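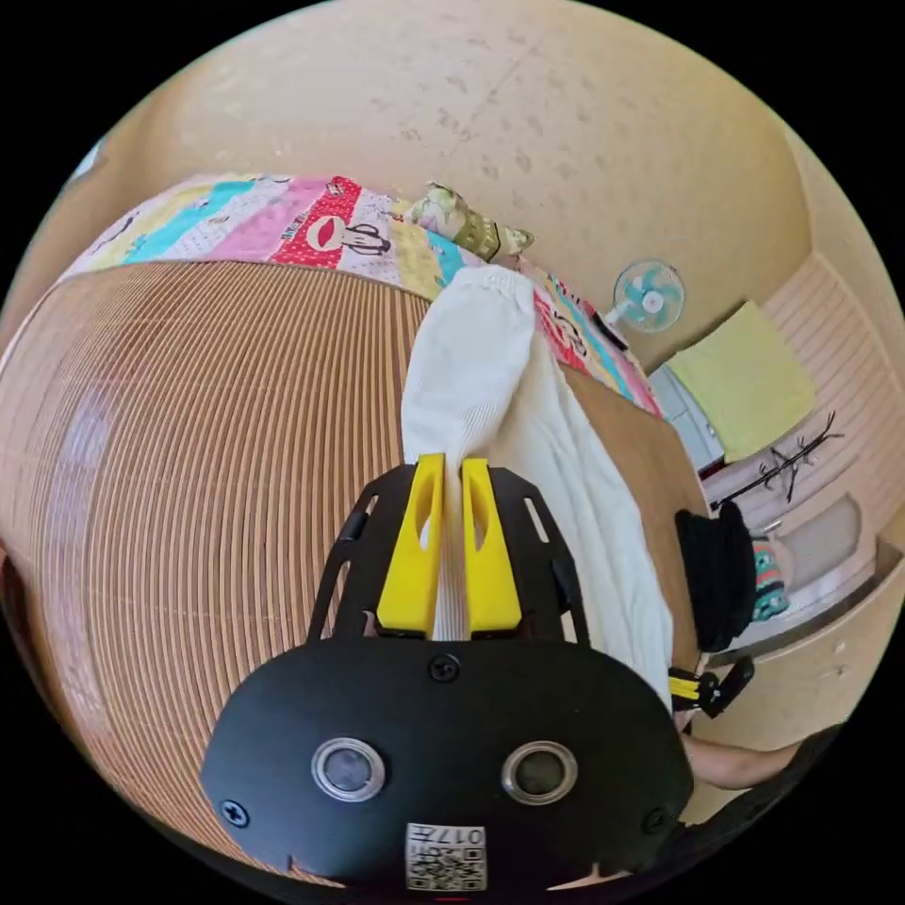

White knitted garment on a slatted bamboo mat

To: Members' list, Tunow Drag Racing Association
Date: 2026-07-28
Subject: Re: Licensing of first-season drivers at Paredes

Dear members,

The Board has received several inquiries concerning the licensing procedure for first-season drivers at the Paredes strip. The following statement replaces the guidance circulated in April and applies to all remaining events on the Tunow calendar.

A driver entering a first season in any supercharged class must complete six observed passes before taking part in eliminations. Of these, 2 must be full passes to the finish line at competition power. The remainder may be partial passes, made in the order set out in the licensing form. Passes made at another strip will be accepted if the form is signed by the chief starter of that strip and reaches the Association office before the close of entries.

The fee for the observed session is 100, payable at registration. It is not refunded if the driver withdraws after the first pass. If the session is halted by weather or by an oil-down in either lane, the driver keeps credit for every pass already signed.
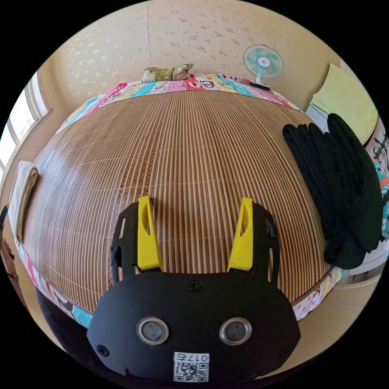

Open yellow gripper fingers at the bedside

Members also asked about points. A first-season driver earns points from the first event at which he or she makes a qualifying attempt under a full license. Points are not awarded retroactively for observed passes. The Proltora Rookie Trophy will be decided on the driver's best results from the full season, and a driver who is licensed midway through the year remains eligible. Entries for the trophy now stand at 34, and the list will be posted with the next points table.

The following was received from the Pirnari team and is reproduced with permission.

> Our driver made four of her passes at the spring test day and had them signed by the starter on duty. We were told at the gate that the signatures had lapsed. We would like to know whether she has to begin again, and whether her entry for the next event will be held in the meantime.

Signatures remain valid for the whole of the season in which they were given. The information supplied at the gate was incorrect, and the gate staff have been given the present text. The driver in question needs only the passes still missing from her form. Her entry will be held.

A further point was raised on pit space. Each licensed entry is allotted 420 square feet, including the tow vehicle. Teams needing more should write to the office before arrival.

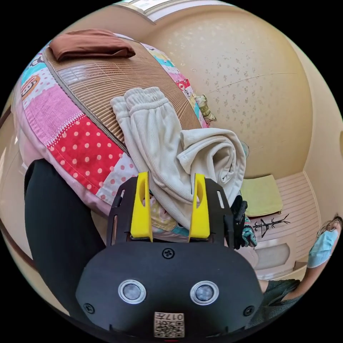 Hjalti Nørgaard wrote that the rule on signatures should be printed on the form itself, and asked that drivers moving up from a junior class be told in writing which of their earlier passes will count. The Board agrees to the first request, and the form will be amended before the next event. The second will be taken up at the next rules meeting. Until then, junior passes do not count toward the six.

Corrections to this notice should be sent to the office and not to the list.

For the Board,
Licensing Office
Tunow Drag Racing Association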